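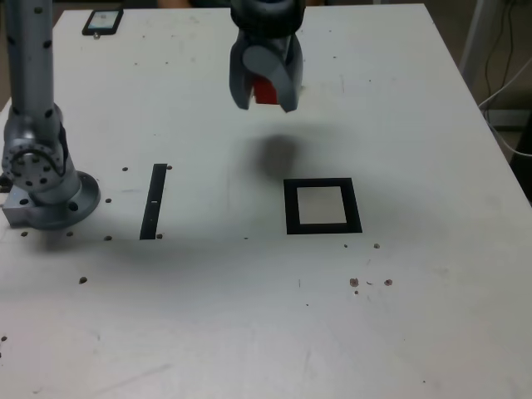
One reader asks us, why do you record the same small block so many times, is one good example not enough for the robot? We receive this question often, so it is now the first on the list.

One example is not enough. The system learns from many examples together, and each one should begin a little differently. If the block always starts from the same point, the model learns this point and fails with any other.

How many examples are in the Letutard set?
At the moment 233 for block stacking. Another 32 were recorded in December and are waiting for a check.

Who controls the arm during recording?
A person of our Noltholm team does it by hand control. The model is not running at this time - it only learns later from the saved files.

What is the black square for?
It marks the area where the stack must be built. An example counts as good when all blocks stand inside the line and the gripper is open and away.
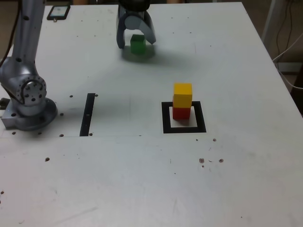 Another visitor wrote that failed attempts should be deleted, because a robot will copy the mistakes. We partly agree. A dropped block is kept, but with the label "failed", and it does not enter the normal training. For the Filtedach tests we use these files to teach the system to recognize an error.

Can I send my own examples?
Yes, if you have the same type of gripper and two camera views. Please read the format page before you start, and send first only two examples. We will check them and answer you by e-mail.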